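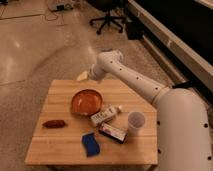

Reading Claims About Sleep
Course handout, Unit 4: Evidence in Everyday Health Advice

Please read this before the February session and bring the Plodia leaflet with you. We will spend the first half on the leaflet and the second half on the survey behind it.

Why sleep?

Sleep advice is a good place to practice doubt. Everyone sleeps, everyone has an opinion on it, and most of us have had a bad night we would like to blame on something. That makes us easy customers. A claim such as "people who go to bed before 10 p.m. feel better" sounds right before anyone has shown us a single number, and I would ask you to treat that feeling as a warning.

The leaflet

Plodia sells a bedtime app. Its leaflet says that 98 percent of users "noticed better sleep." Before the session, write down what you would need to know to believe this. My own list starts with the following.

Who counts as a user? Someone who paid, or someone who was still opening the app when the question went out? People who got nothing from it had probably left by then.
Noticed how? The leaflet doesn't print the question. If the choices were "better," "much better" and "a little better," the result was settled in advance.
Better than what? There is no comparison group anywhere in the leaflet. Many people download a sleep app during a rough patch, and rough patches tend to pass with or without help. The name for this is regression to the mean, and you will need it for the written work.
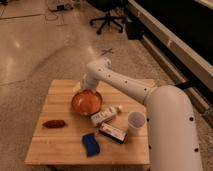 The survey

The small print sends us to the Drimarberg survey, which started with more than 3,000 adults. That is a respectable number, and the leaflet makes a lot of it. Turn to the back table, though, and you find that the answers on sleep quality come from 597 of them. The rest dropped out or skipped those pages. I can't tell you why they did, and neither can the authors, who give the matter one sentence.

A large sample with heavy dropout can be worse than a small one that held together. If the people who left were sleeping badly, the average among those who stayed will look fine whatever the app did. Students often tell me the fix is to collect more data. It won't help here - you would get a more exact version of the same wrong answer.

Note also that sleep was self-reported. People are poor judges of how long they lay awake. Diaries are somewhat better than memory, and wrist trackers have troubles of their own, mostly with telling quiet wakefulness from sleep.

The Karamanlidis scale

You will see this scale cited in the survey. It asks for a rating of last night's sleep on a line from "terrible" to "excellent." It is quick, which explains its popularity. What a shift of one point means for a person's day is much less clear, and I have yet to read a convincing account of it. Be careful with any article that turns scale points into "hours gained."

Written work

Take the Fleltance mattress page (in the course folder) and pick 2 claims from it. For each one, say what was measured, in whom, and against what. If the page doesn't say, write that it doesn't say. Don't fill the gap with a guess, however reasonable. One page is plenty.

I don't want a verdict on whether the mattress works. You can't know that from the page, and I will mark down anyone who claims to.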